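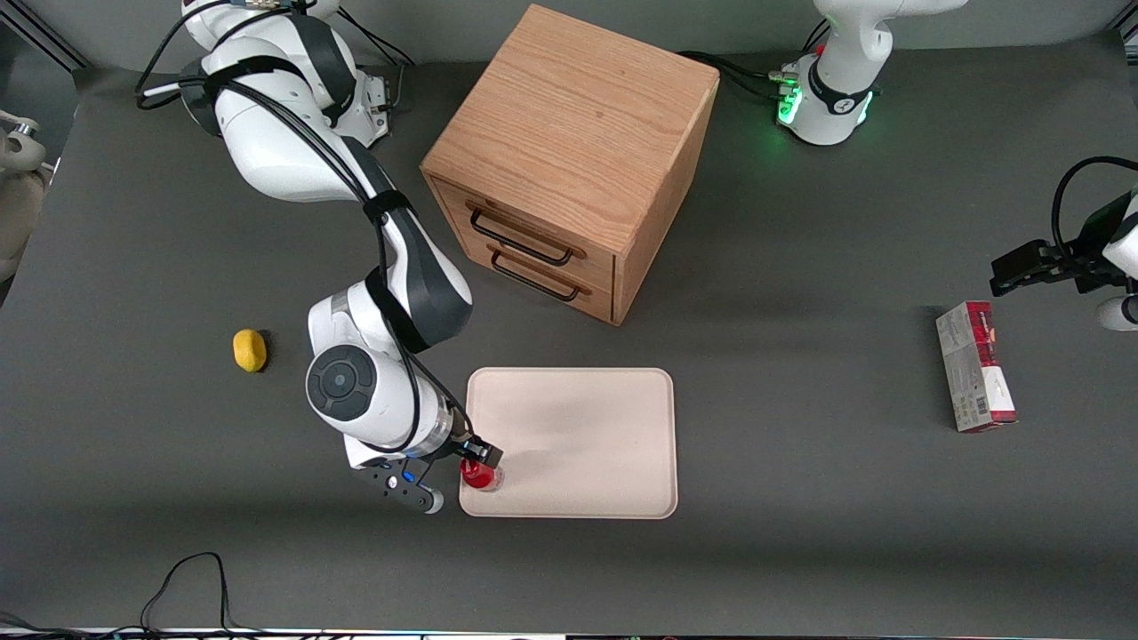
The red cup at the corner of the tray, with the two-drawer cabinet behind.

Pamdale table-setting work: progress report for February

Thank you again for the support from the Drindunus fund, and for being so patient while we got the small things sorted out. We spent a good part of the month simply choosing what should be on the table, and I think it was time well spent, even if it doesn't look like much in a budget line!

We settled on a beige tray with rounded corners and a low lip, a red cup, a small red bottle, a yellow lemon shape and the wooden cabinet with its two drawers. The cabinet came through Filtitz and is a pleasure to look at – lovely wavy grain on the top – and we've set it at an angle so the drawer handles face the working side of the table.

By the end of the month we had written up 479 runs with these objects. Of those, 70 used the bottle, which we brought in later than the cup and are still getting used to.

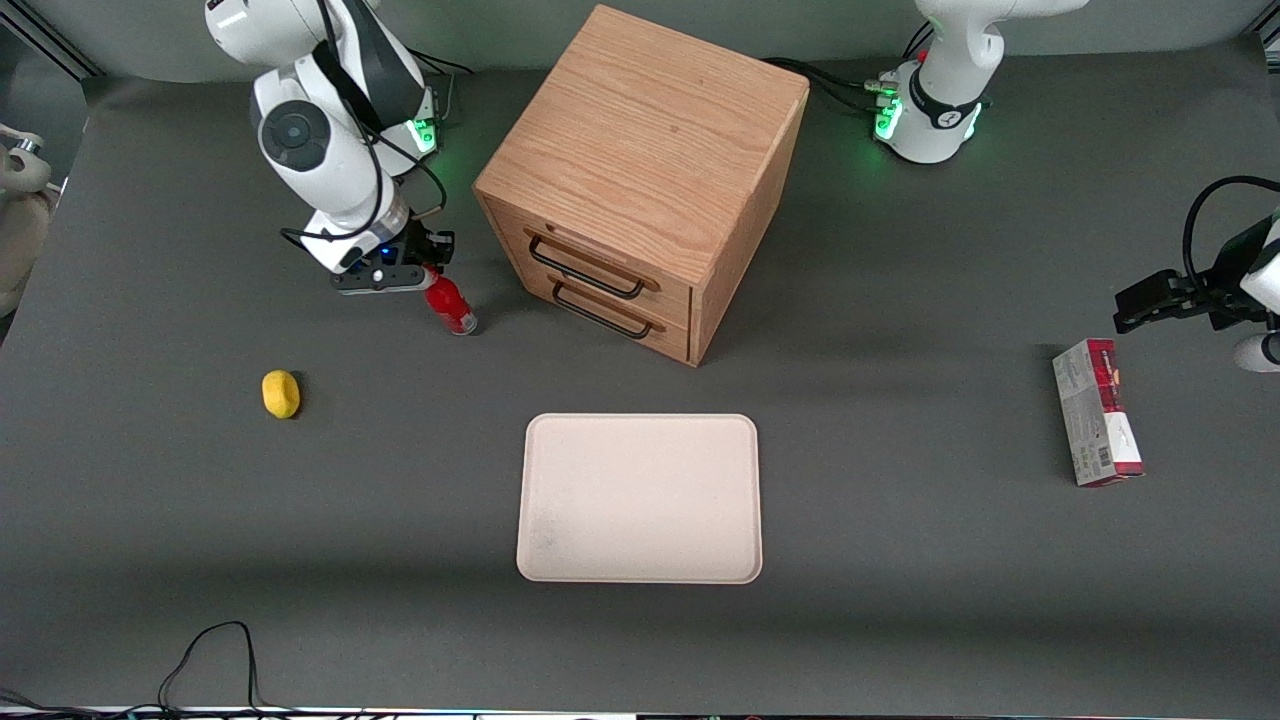

The small red bottle beside the cabinet, both drawers closed.

Spending is on track. The tray and cup took up less than we had set aside, and I'd like to put what's left toward a second tray from Van Leeuwen, if you are happy with that. We would also like to add four more household items, and I will send the list along before we order anything.

Next month we turn to the drawers, beginning with the upper one. I have planned six sessions for it, all in the mornings, and you would be very welcome at any of them.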